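The Arm Was the Cheap Part
What one small firm learned about budgeting for a robot, a line at a time

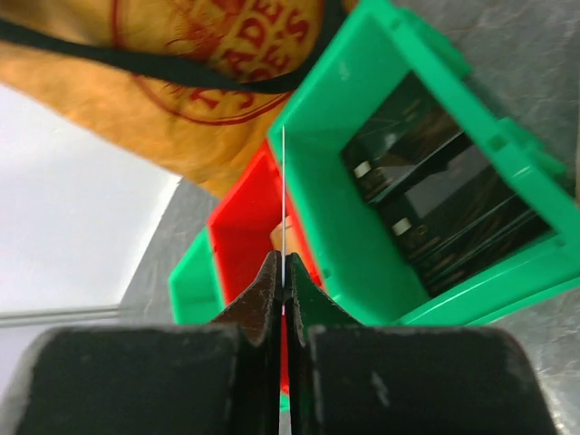

Faizal Sutanto would like it known that he did not set out to buy a robot. He set out to buy some shelving. The shelving is still on the list, he told me, along with a kettle that switches itself off, and neither has gone up in price as fast as the spare fingertips.

Brescombe makes up small repair kits: a bit of wire, a few fixings, a cap or two, all dropped into a bag and posted to people who have broken something they were fond of. It is fiddly work and the firm has never had enough hands for it between September and Christmas. So when a salesman from Urell turned up with a gripper in a padded case and a slide headed "Payback", he was given a chair and the good biscuits.

The slide had four lines on it. There was the arm, the controller, the gripper and a sum at the bottom that seemed to include everything. I have since seen the budget as it stands today. It has 34 lines, and the arm is a modest presence somewhere near the top, like a bridegroom.

Take the fingers. A pair came in the box. They were good fingers, perfectly able to pick up a block the size of a matchbox, and had Brescombe been in the matchbox trade the story would end there. Thin wire is another matter. A wire needs two tips that meet properly, and it needs them to go on meeting properly after several thousand goes, and tips wear. The first quote for replacements was marked "consumable", a word which in equipment catalogues means that you will be hearing from us.

Then there is the wrist camera, which was optional in the way that wheels are optional on a bicycle. Then the bracket for the camera. Then the cable for the camera, sold separately from the bracket, in two lengths, both wrong.

The bins cost almost nothing, and took up more meetings than anything else. Should parts arrive loose or in rows? Should every bin be a different colour? (Bright green and red won, chiefly on the grounds that they were already in the building.) Can the arm reach to the bottom of a deep one without catching its knuckles on the rim? A person solves this by tilting the bin. The arm can be taught to tilt the bin, at a day rate.

It was the day rate that did for the first budget. Brescombe had two bids for setting the thing up. Prosser wanted £2,691 and would come back to fix whatever went wrong in the first month. Sedum wanted £1,971 and would come back too, though on reading the small print it emerged that the coming back was charged from the moment the van left the yard. The cheaper bid was accepted with great cheer, and I am asked not to print what it came to in the end. It would have bought Prosser, the shelving and a decent lunch.

Sutanto is good company on the subject now that the invoices have slowed down. His advice to other small firms is to borrow before buying, and to hand over the most annoying part in the range on the first morning. Demonstrators like to bring their own parts. They are lovely parts, rigid and clean, with flat sides. Give them your wire. Give them the cap that rolls. If the room goes quiet, you have saved yourself some money.

He would also have put aside a sum for his own time. Teaching the arm one kit took him the better part of a fortnight, and none of that fortnight appears on any of the 34 lines. His wages were being paid anyway, went the thinking, so his hours were free. The orders he wasn't chasing while he nudged a gripper sideways by the width of a hair might have had a view on that.

Was it worth it? The answer depends on which spreadsheet is open. On the salesman's, the arm paid for itself some time ago and is presumably now sending money home. On Brescombe's own, it breaks even in the third year, provided that the kits don't change, the tips hold out and the firm does not get ideas about a second one.

It has got ideas about a second one. There is a draft budget, which I was shown on condition that I didn't laugh. It starts with the fingertips, goes on to the cables (both lengths) and has a fat line for time. The arm comes last. Underneath it, in pencil, is the shelving.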